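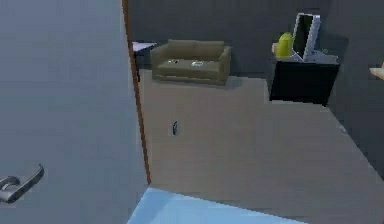

Figure 3. Pièce d'évaluation simulée après ouverture de la porte : canapé deux places contre le mur du fond, meuble noir à droite, petit objet sombre au sol.

4. Évaluation du module de franchissement Plandix

4.1 Produit évalué

Le module Plandix, distribué par Idisel, est proposé comme complément logiciel pour bases mobiles équipées d'un bras. Il comprend un planificateur de mouvement couplé base-bras, un estimateur de pose de poignée et un simulateur d'intérieurs domestiques fourni avec la licence. La documentation commerciale annonce un déploiement sans réglage sur tout modèle de porte à béquille. Nous avons examiné la version livrée le 27 mars 2026, dans sa configuration par défaut, sans assistance du distributeur. Le module concurrent Drestbridge, déjà utilisé dans notre laboratoire, sert de référence.

4.2 Protocole

Chaque épisode se décompose en deux phases. La première couvre l'approche, l'abaissement de la béquille et l'ouverture du vantail. La seconde couvre le passage du seuil et le déplacement jusqu'à un point cible tiré au hasard dans la surface libre de la pièce. L'épisode est interrompu en cas de contact entre la base et un élément du mobilier, de blocage prolongé contre le vantail ou d'échec de planification.

Les essais portent sur 4 pièces simulées, à raison de 200 épisodes par pièce et par module. Les positions initiales et les graines aléatoires sont identiques pour les deux modules. La géométrie des portes est commune à l'ensemble des pièces ; seuls varient l'ameublement, la position des petits objets et le coefficient de frottement de la charnière.

La pièce de la figure 3 présente une difficulté particulière pour la seconde phase. Le vantail ouvert masque une partie de la table d'appoint placée à gauche du canapé, et l'objet posé au sol se trouve à courte distance devant celui-ci. Un planificateur qui ne met pas à jour sa carte d'occupation après l'ouverture traite la zone masquée comme libre. Le miroir au cadre blanc, posé en légère inclinaison sur le meuble noir, n'intervient pas dans le calcul des collisions de la base, mais il est conservé dans la carte du bras.

4.3 Résultats

Sur les 800 épisodes exécutés avec Plandix, 417 ont été menés à terme sans interruption, soit un taux de réussite de 52,1 %. L'estimateur de pose de poignée n'est pas le facteur limitant : la majorité des échecs survient après l'ouverture, lors du franchissement. Le planificateur tend à engager la base trop près du chant du vantail, puis à demander une rotation que l'encombrement du bras rend irréalisable. Drestbridge, dont la trajectoire de franchissement est plus conservatrice, évite cette configuration au prix d'un temps de parcours plus long.

Les petits objets au sol constituent la deuxième source d'échec. Avec les paramètres d'usine, le filtre de hauteur appliqué au nuage de points supprime les obstacles bas avant leur inscription dans la carte. L'abaissement du seuil corrige ce défaut, mais fait apparaître les tapis comme des obstacles lorsque leur épaisseur modélisée n'est pas nulle. Le paramètre concerné n'est pas exposé dans l'interface graphique et doit être modifié dans le fichier de configuration.

4.4 Discussion

L'affirmation d'un déploiement sans réglage n'est pas confirmée par nos essais. Le module reste exploitable pour la manipulation de la béquille seule, et son simulateur permet de composer rapidement de nouvelles pièces. La licence par poste, en revanche, limite l'exécution parallèle des épisodes, ce qui a allongé sensiblement la campagne.

Deux réserves s'appliquent à ces résultats. Les surfaces simulées sont unies et peu texturées, condition favorable à la segmentation mais éloignée d'un logement occupé. Par ailleurs, le contact entre la pince et la béquille est modélisé sans glissement. Une campagne sur porte réelle est prévue en août sur la plateforme Haverford, avec le même découpage en phases et les mêmes critères d'interruption.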